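Can a robot really put the pot back?
Robots and Machines, ages 8 to 11

You have probably watched a video of a robot making dinner. The robot never drops anything. It never stops and stares at a pepper for ages. Before you believe a video like that, ask a few awkward questions. Which hand was it using? How many goes did it have? Who chose the pepper?

Questions like these come up when engineers test a gripper, the part of a robot that does the grabbing. Many of them test on toy kitchens. A toy pan doesn't smash, and you can set everything out again in a minute.

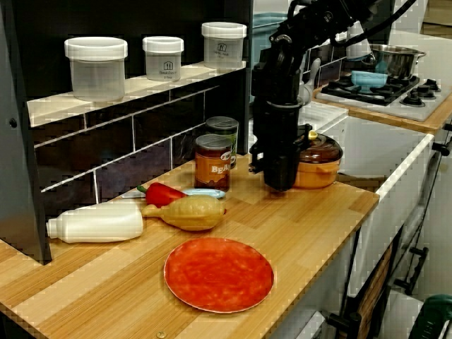

Reading time: 4 minutes

Start with your own hand. Pick up a pencil, then a mug, then a sock. You didn't have to think about any of them. Your skin told you when something was slipping and your fingers squeezed a bit harder.

A simple gripper has two fingers and they do one thing: open and close. Some grippers have touch sensors and plenty don't. Without them, the robot may have to work out from its cameras and motors whether it is holding anything.

So when somebody says "our gripper can pick up anything", be suspicious. A round pepper can roll away. A plate lying flat is worse, as there's hardly any edge to get hold of. Try picking up a plate from the table using only your thumb and one finger, straight down from above. Annoying, isn't it?
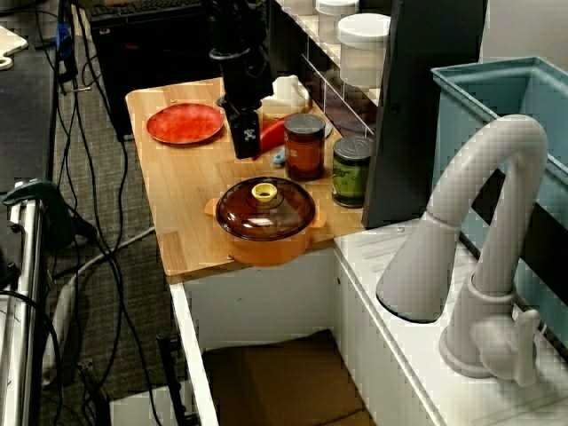 Two fingers above the worktop, with a chilli pepper underneath.

Say two companies both want to sell you a gripper. We'll call them Sastley and Hurham. Sastley says its gripper lifted a can 1,000 times. Hurham says its gripper lifted a can, a plate, a pepper and a pot. Which is better?

You can't tell yet. Sastley might have put the can in exactly the same spot every time, and that's a very easy test. Hurham might have tried the plate all afternoon and only told you about the one go that worked.

A fair test keeps everything the same except the thing you are comparing. Same objects, same starting places, same arm, same number of tries. Then you swap the gripper and do it all again. And you write down the failures — all of them, even the silly ones. 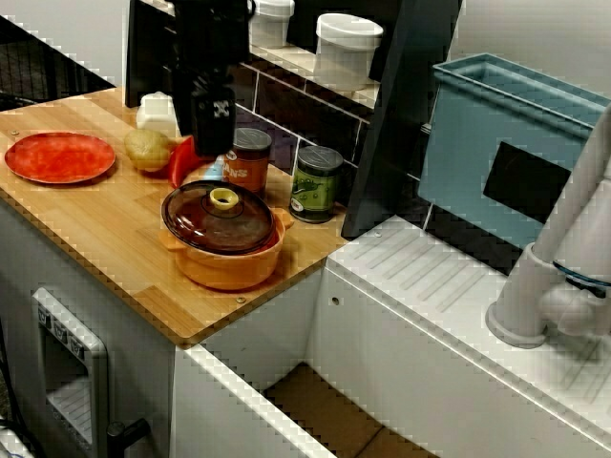
Potato, pepper, pot and cans: different shapes need different grips.

Cameras matter too. A camera high up may see the whole worktop but miss something hiding behind a pot. A camera near the gripper gets a close view, until the gripper blocks it. Lots of teams use more than one. More cameras can help, but they also give the robot's computer more to sort out, and I wouldn't take anyone's word that 4 are better than 2 until they had tested both.

Then there's the lid problem. Lifting a lid by its knob sounds easy. But if the fingers close slightly to one side, the lid can tip. Should that count as a pass if it doesn't fall off? The testers have to decide before they start. If they decide afterwards, they'll be tempted to say yes.

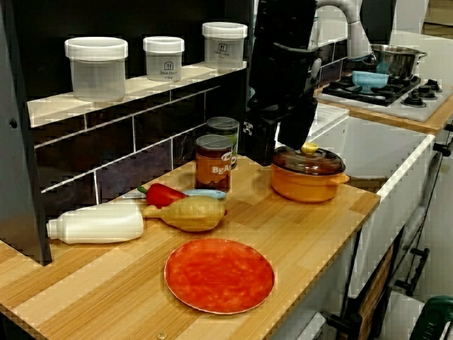

Iida Honkanen wrote to us to say that we are too hard on robots. Her view is that babies drop things all day long and we still call it learning, so a gripper that misses a pepper should get the same patience. She would also like to know how many adults could pass the plate test.

Fair point about the plate. I'd still say a baby isn't being sold to anyone.

Try it yourself

You need two wooden spoons, kitchen tongs, a tin, a potato and a plastic plate. Pick up each thing with the tongs ten times and write down how often it works. Now do it with the spoons, one in each hand. Finally, close one eye and do the whole lot again.

Did you put the potato in the same place each time? If you didn't, start again.

Words to know
Gripper: the part of a robot that holds things.
Sensor: a part that measures something, such as light or pressure.
Fair test: a test where you change only one thing.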